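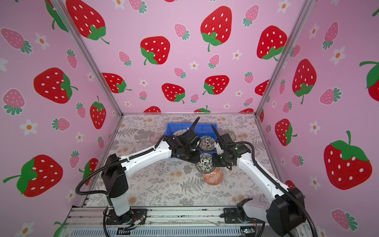

Limcombe Table Rule

The Limcombe Table Rule is a short Christian text about the preparing and sharing of meals. It is used by the Limcombe Fellowship, an ecumenical lay movement, and by several smaller groups which have taken it over in a changed form. The Rule has 20 articles, and the members are expected to read them aloud once a year, in April, on the Sunday after Easter. When that Sunday falls in March or in May, the reading stays in April.

Background

The Fellowship began as a reading circle in the parish of Limcombe. Its first members were interested in the prayer for daily bread and in the question of what it can mean for people who have a full kitchen. The circle wrote down its answers as house notes, and the Rule grew out of these notes over three winters. The oldest surviving copy is kept at Jirkell, where the Fellowship later opened its second house. This copy lacks articles 17 and 18, and it is not clear if they were lost or were added at a later time.
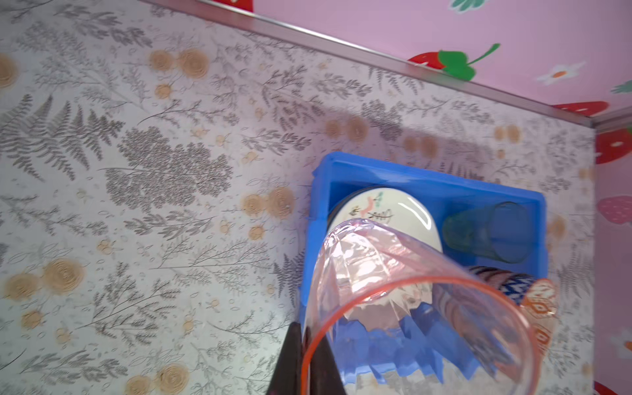 The first four articles treat creation as a gift that reaches the household before any human work is done. They speak of seed, rain and soil, and they ask that the person who says grace should name at least one thing that grew. Article 3 goes further and asks that something from the plant world be present at every meal. In the early houses this was a cut branch. The later commentary also accepts a printed surface, for example a pale one with gray fern fronds and thin leafy branches, with beige rosettes between them. Some members found this too easy and kept to living branches, and the houses still differ on the point.

Articles 5 to 11 are about guests. A guest is not asked about belief before the meal, and the host doesn't begin to eat first. Article 9, the longest in the text, deals with silence. It allows a silence of 3 minutes after grace but does not demand it.

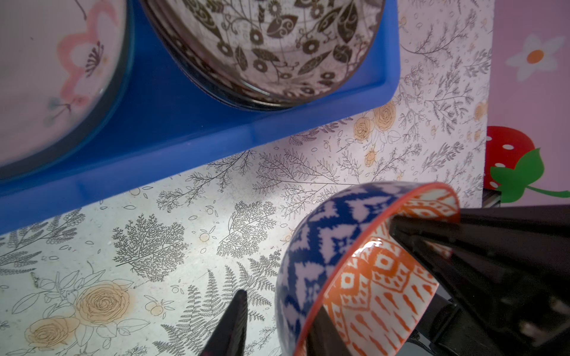 A small ceramic bowl with an ikat-style pattern, blue on the outside and orange and white on the inside.

Vessels and washing

Articles 12 to 16 concern dishes. The Rule makes no difference between vessels for prayer and vessels for food – a position that has brought criticism from readers with a more sacramental view. Gold and silver are not forbidden, but they are not to be bought for the table. The washing of dishes is counted as part of the meal, and the closing prayer is said only when it is finished.

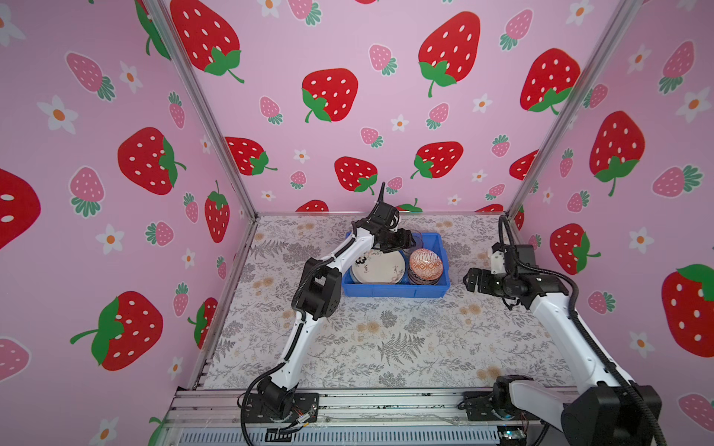
The closing prayer itself is one sentence long and gives thanks for hands, water and rest. In the Jirkell version the word "rest" is replaced by "evening", also when the meal is taken at noon.

Reception

The Melnyk version, made for a student house, shortens the Rule and leaves out the articles on fasting (19 and 20). A critical edition was published by the Gralledix Press. It runs to 325 pages, of which 70 are given to the text and its variants, and the rest to the commentary. Reviewers praised the notes on articles 1 to 4 but regretted that the practice of the smaller houses was hardly covered.

See also: Grace before meals; Hospitality in Christianity; Theology of creation

Last revised 3 January 2018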